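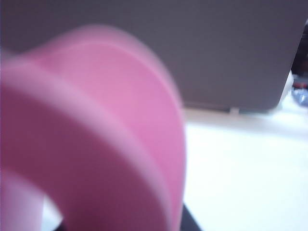
Pink ring, close up.

Storing tape and other rolled goods

Adhesive tape keeps best between 50 and 70 degrees F, away from direct sun and out of the garage in summer. Heat softens the adhesive and it creeps out at the edges, where it picks up dust. Cold makes it stiff, and the first turn or two may split when pulled.

Lay rolls flat on their side, or hang them on a dowel through the core. A roll left standing on its rim under weight will go oval and then feed unevenly. Put wax paper between stacked rolls.

Write the purchase month inside the core with a marker. Masking tape bought in June should be used by the following June; after that, test it on scrap first. Packing tape lasts longer, electrical tape longer still if kept in a closed bag.

Lost end: run a fingernail around the roll at a low angle, then back the other way. Fold the end under 1/4 inch after each use.

Split edge: cut across the full width with a sharp blade, 2 layers deep, and peel off the damaged piece.

Dusty sides: wipe with a dry cloth. Do not use solvent — it wicks between the layers.

Foam strip and weatherseal follow the same rules, except that they should never be stacked. Compressed foam may not recover its full thickness.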